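Clallotley Extends Hours for Prescription Return Program

The Clallotley Health District will extend the hours of its prescription return program beginning in October, the district announced. Collection counters at the Miettinen Street clinic will remain open until 7:00 p.m.

Residents returned 1,766 pounds of unused medicine during the last program year, compared with 1,000 pounds the year before.
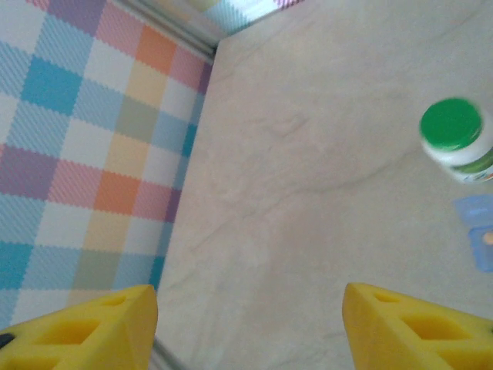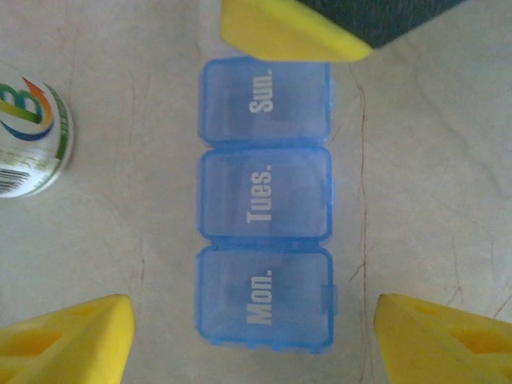
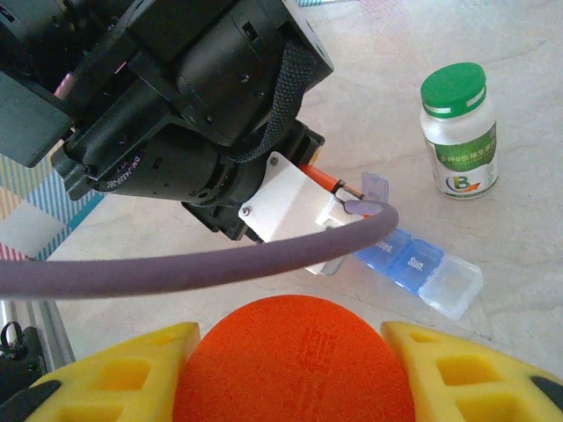 Tablets and capsules may be returned in any closed container. Needles and inhalers are not accepted at the counters and should be taken to the county transfer station.

"Longer hours will allow working residents to use the service," said Impi Seppälä, district health officer.

The district board approved the change along with $3,010 for added signs. Raimo Rautiainen voted against the measure, citing staffing costs.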